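Wallgate opens paid trial of its wipe-down capture service for commercial kitchens

Wallgate has started taking bookings for the paid trial of its task recording service, which supplies hands-on cleaning footage to companies that are teaching robots to work in commercial kitchens. The trial opened in March and covers one type of job to begin with: wiping down stainless steel, including sinks, prep tables and the shelves under them.

The service is sold in blocks. A basic block is 20 sessions in one kitchen, filmed from head height by a person doing the job by hand. A larger block of 77 sessions covers several kitchens and a wider range of spills. Buyers get the video, a written log of each session and a short list of the surfaces and cloths used. Wallgate does not sell the robot or the software that learns from the footage. Buyers bring their own.

Lutley, which builds a two-armed cleaning robot for hotel and school kitchens, was the first to sign up and took the larger block. Its own test footage was nearly all shot on flat laminate counters, and the robot did poorly when it was moved to steel. Bright metal throws back the ceiling lights, and the robot's vision system often read a patch of glare as a spill. It would then scrub a clean spot and leave the dirty one. Lutley asked for as much glare as Wallgate could give it, along with sauces and oils in strong colors that would show up clearly against the metal.

Bare hands and a dark cloth, pressed against stainless steel marked with yellow:

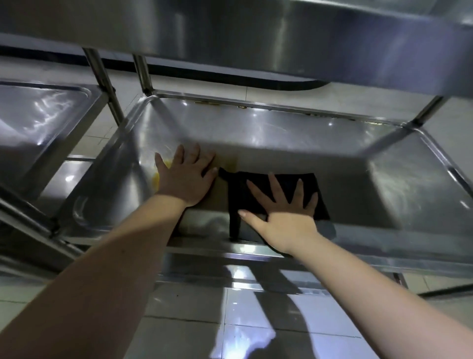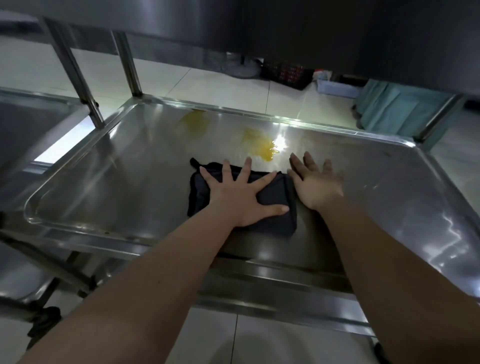
Can a kitchen stay open while the sessions are being recorded?
Sessions are booked outside service hours, most often on a Sunday or after the evening close. The kitchen needs to be clear of staff in the area being filmed, but other rooms can be used as normal.

We went through a sample set before writing this item. The footage is steady and the hands stay in view for most of each session. Low surfaces are harder going. When the person doing the wiping has to reach in under a shelf, the view tilts and the upper steel takes up a good part of the picture. Some buyers will want that, as a robot working in the same spot would have the same trouble seeing. Others may find they have to throw out more clips than they expected. Wallgate says it will replace any session where the hands are hidden for more than half of the run time.

The written logs are the weaker part of the package. They give the start and end time of each wipe and the kind of surface, but they don't say how hard the person was pressing or how many passes were made over the same place. Michiels, which makes force-sensing grippers, told us it had looked at the service and decided to wait for that reason. Wallgate plans to offer a pressure-sensing glove as a paid extra later in the year – no price has been set.

Delivery is quick. The sample set reached us 19 days after the sessions were recorded, and Wallgate quotes 24 days for a full basic block. Files come on a drive or by download, and the folder layout is simple enough that we had no need of the guide that came with it.

There is one other supplier offering something close to this. Clesent records cleaning work in a purpose-built test kitchen, with fixed cameras on the walls as well as one worn on the head. The extra views are useful and its logs are more detailed. The drawback is that every session takes place in the same room, under the same lights. Wallgate's footage is rougher, but it comes from rooms that differ from one another, and a buyer whose robot has to work in more than one building will probably get more use out of it.

Kitchens that want to host sessions can also apply through the Wallgate site. Hosts are paid per session, and the form asks for the size of the room, the type of sinks and tables, and the hours when the space is free. Trial bookings for both block sizes are open until all the places have been filled.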